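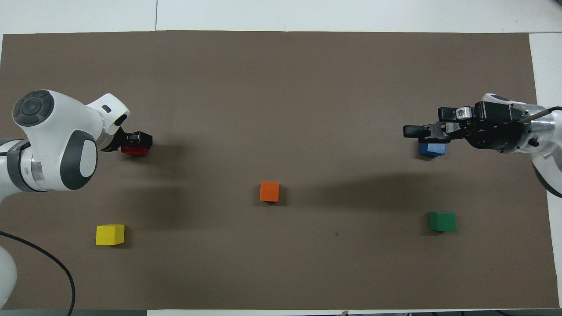

4 min read

Two arms, five cubes, how many demos before you trust it?

tabletop_ned
Posting this in the data collection section, move it if it belongs in training.

We're teleoperating two arms over a brown mat with five cubes: red, blue, green, yellow, orange. The task is simple pick and place, either arm, color given in the instruction. So far I have 391 episodes I'd call clean. The policy trained on those does fine on red and does badly on anything near the middle of the mat, where both arms can reach. It starts with one arm, stops, starts with the other, stops. Sometimes both go.

My plan was to keep collecting until it goes away. My coworker thinks we have enough and the problem is in the labels. Looking for opinions from people who have done two-arm work.

garkness_lab
What is your rule for which arm takes the middle cube?

tabletop_ned
There isn't one. Whoever is driving picks.

garkness_lab
Then that's your problem. Half your drivers go left and half go right and the model learns to do some of each. Write a rule down and throw out the middle episodes that break it. More data with the same habits in it gives you more of the same.

ekari_user
Disagree with throwing them out. We kept both kinds and put the arm in the instruction, "left arm, pick up the orange cube" and so on. It took an afternoon to relabel and we didn't lose anything. If you delete every episode where a driver made a different choice you end up with a very narrow set.

garkness_lab
You can do that if the person running it at the end is willing to name the arm. Most people want to say the color and have it work.

ekari_user
Fair. You can drop the arm from the text on a portion of the episodes once there's a rule for the default. I'd still relabel before deleting.

pjm_manside
Separate question, how are you resetting the cubes between episodes? At Manside we found our people put things back in nearly the same spot every time without meaning to. We plotted the start positions and it was five little clumps. The policy had more or less memorized the clumps.

tabletop_ned
By hand. I haven't plotted them. I will.

pjm_manside
Do that before anything else. We printed random layouts on cards and the driver sets the cubes to match the card. Slow for the first day, then people get used to it. 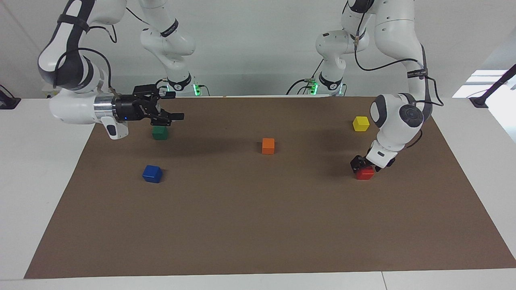
Posted by Flor Inga, 2021-09-17

I'm the coworker. Adding the table camera view so people can see how the arms come in. Both bases are along the back edge, and the front half of the mat hardly gets used, which I think backs up what pjm said. When the cubes are all kept toward the back, the arms are working near each other and the drivers get cautious. You can hear it in how they talk during a session, lots of "you go" and "no, you go." We have two drivers on at a time, one per arm, and I don't think that was in the first post.

garkness_lab
That should have been in the first post. Two drivers means two people deciding at once. Is there any pause recorded while they sort it out?

Flor Inga
Yes. I went through a batch and trimmed the waiting at the start, but the waiting in the middle is still in there.

garkness_lab
So the stopping you see is in your data. It's copying them.

tabletop_ned
I don't think it's all that. It stops in places where our drivers never did. I watched a lot of these.

ekari_user
Could be both. Try one driver on both arms for a short run and compare. If the stopping drops, you know.

londono_r
Coming from the Londoño setup, single arm, so take it for what it's worth. Our first real set was 2447 episodes and the last big chunk barely changed the success rate. What did change it was 43 episodes we recorded on purpose with bad starts: cube half under the gripper, cube turned at an angle, cube right at the edge of the mat. I'd stop collecting the easy ones.

pjm_manside
Agree with this. Also record some where the grasp misses and the driver goes back for it. Do not delete those.

garkness_lab
As long as the miss is a real one. We had people faking misses and the model learned to miss.

tabletop_ned
OK. Plan for now is plot the start positions, write a rule for the middle, relabel with the arm named, and do a short run with one driver. I'm not deleting anything yet. I still think we need more episodes but I'll hold off until the plot is done.

Flor Inga
The rule I'd like is nearest gripper at the start takes it, ties go to the right arm. Easy to check from the logs.

garkness_lab
Works. Put it on the wall where the drivers sit.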